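Hilville toy library puts its hardest puzzle back on the shelf

The toy library in Hilville has a waiting list for exactly one item this August, and it does not light up, sing or need charging. It is a solid blue shape sorter, and grown adults have been seen taking it to the quiet corner.

The sorter came in with a box of donated toys from Fondley and was first put out for the under-fives. That lasted one morning. Most of the trouble lies in the openings, which ignore the usual circle-square-star arrangement. One is a rectangle with a curved bite out of its upper edge, for a block shaped like a saddle. Another is a cluster of three small round holes set in a triangle, which one father studied for most of a coffee before handing it back to his daughter.

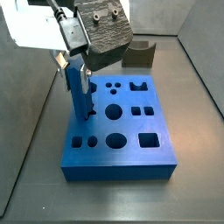

The blue sorter with a tall block of the same colour at its left-hand column. The brown saddle-shaped block stands behind.

Ásdís Hedegaard, who runs the lending desk, has moved it to the shelf marked "seven and up", with no upper limit given. "We had a grandfather bring it back a week late," she said. "He paid the fine and asked if he could have it again."

The library lends 700 toys to families in Hilville and Fondley, and 105 of them are puzzles of one sort or another. The rest of the puzzle shelf has been rather neglected lately — a wooden map of Europe has not left the building since spring.

Loans of the sorter are now limited to a fortnight. Borrowers are asked to check that all the blocks are in the bag before returning it, and to refrain from pencilling hints on the underside.

The desk is open until 4pm.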